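# Bin and table check, 9 December 2025

My turn again – Marek did the last one in July, so I've kept to his order.

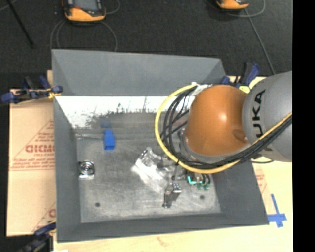

## The grey bin

- [x] **Bottom:** worn and scuffed, with faint scratches. Fine by me!
- [x] **Sloping sides:** the far one looks nice and smooth.
- [ ] **Rim:** I want to run a glove round it before I tick this (Zdeňka caught her sleeve on our old one).

## Table and floor

- [x] **Pale wooden top:** happy with what I could see.
- [ ] **Floor:** still needs a proper hoover – I'll ask Danko.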